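Replace or repair, again

I have been told, in writing, that my dishwasher's control board is "not a serviceable item." The quote came with a number attached: $379 for the complete assembly, installation extra. I have owned this machine long enough to know where it rattles, and I don't believe a word of it.

Some background for anyone who wasn't here for the thermostat saga. I keep a folder of repair quotes, going back to when we lived in Trasville, and I read the new ones against the old ones the way other people do crosswords. The pattern is always the same. Something small quits. A relay, a connector, a capacitor the size of a pencil eraser. The small thing lives on a board, the board lives in a housing, and the housing is the thing they will sell you. So you buy the housing.

I called Brement first, who did the original install, and they wouldn't open it. Fine. Then I called Courtois, out past the highway, and the man on the phone said boards like that are "sealed for reliability." I asked him what the seal was. He said it was more of a general term. I wrote that down.

Francine Marchand, who reads this blog and used to do assembly work, wrote to me after my last post to say I was being unfair. Her view is that the parts go together so closely now, with so little room for a hand or a screwdriver, that taking them apart costs more in labor than the part is worth. She says the trays and clips and little frames are there to make sure everything lands in exactly the same spot every time, and that I should stop reading bad intentions into a plastic tab. I like Francine and she knows more than I do. I still think someone chose the tab. 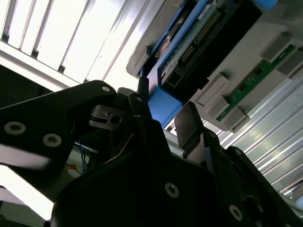 What bothers me is how the argument only runs one way. If a module can be pushed into place in a second or two, it ought to be possible to pull it back out in under an hour. I have put together enough flat furniture to know that "goes in easily" and "comes out easily" are decided at the same desk. A screw costs more than a clip, I'm told. How much more? I've asked that question three times and what I get back is the word "scale."

Anyway, on Sunday I took the door panel off myself. (Power off at the breaker, water off under the sink, towel on the floor. Please don't write to me.) Six screws, two of them hidden under the trim strip, which I bent a little and have since bent back. The control housing came away with some swearing. It has four clips along one side, and the trick was a pair of old library cards, one at each end, then a butter knife in the middle. One clip did snap. I would like to report that the board inside was a marvel that no amateur should touch, but it was a green board with a scorched spot next to a relay, and the relay had its part number printed on top.

A replacement relay was $2. Shipping was more than the relay.

I'm not going to claim victory yet. I soldered it in on the kitchen table and my soldering is ugly. The machine has run through its short cycle and the rinse light came on when it should. The long cycle I haven't tried, and the broken clip means the housing sits a hair crooked, so the "start" button has to be pressed with conviction. My sister says she can hear a new hum. I think she's hearing the refrigerator, but I'll put it down here so I can't pretend later that I wasn't warned.

For comparison, here is what the folder has to say. The dryer in Trasville was quoted at $241 for a timer assembly, and I paid it, because I was younger and had wet towels. The range hood was $81 for a switch panel, and the switch itself turned out to be the kind the hardware store keeps in a drawer. The Hunine coffee maker I won't discuss.

Francine's reply to all this, which she said I could share, is that I'm not charging myself for the afternoon. She's right, I'm not. It took me most of the daylight, plus a trip for solder, plus the trim strip. If I billed at Brement's rate I would be in the hole. But Brement wasn't offering to spend the afternoon at any rate, so I don't see what I'm supposed to compare it to.

If anyone has a source for the clips by themselves - not the housing, I know where to get the housing - the comments are open. I'll run the long cycle after dinner tonight, with the towel still down.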